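Droment Residents Association
Minutes of the May meeting

Held in the ground floor lounge. Meeting opened at 7:10 pm.
Chair: Saturnino Palacios. Minutes: Estíbaliz Toledo.
Apologies were received from units 4 and 11.

1. Minutes of the last meeting
Accepted with one correction. Under item 5 the bike room key deposit should read $2 a month, not $20.

2. Laundry room
The second dryer is out again. Llorente came out, replaced the belt and sent a bill for $203. The dryer ran for nine days and then stopped with the same fault code. S. Palacios has asked them to come back at no charge. If they refuse, the board will get a price from Carus for a new machine.

Several people said sheets and bedspreads are the main problem, as they ball up and come out damp in the middle. It was agreed that large bedding should go in one piece at a time until both dryers are running.
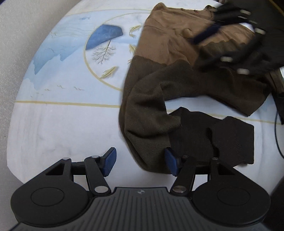
The sign-up sheet was discussed at length. Unit 7 would like slots of 90 minutes so a wash and a dry can be done back to back. Unit 2 felt this would leave no room in the evenings. A vote was taken: nine for the longer slots, four against, one abstaining. The new sheet goes up on the first of next month. Clothes left in a machine past the end of a slot may be moved to the folding table by the next person – please do not put them on the floor.

3. Lost items
A gray pillowcase, a child's swimsuit and one oven glove are in the box by the door. Anything still there at the next meeting goes to the thrift store.

4. Roof and gutters
Flekirico has finished the north side. The south side waits on the scaffold, which is still at their other job. The board held back $900 of the final payment until the work is done. Unit 12 reported that the stain on the hall ceiling has not grown.

5. Courtyard
The two planters by the gate will be replanted. E. Toledo has the hose key. Unit 9 asked again about a bench. Carried over.

6. Other business
Packages are still being left in front of the mailboxes. S. Palacios will write to the delivery companies. The back door must be pulled shut by hand until the closer is fixed.

Meeting closed at 8:35 pm. Next meeting in the lounge at 7 pm, date to be posted in the lobby.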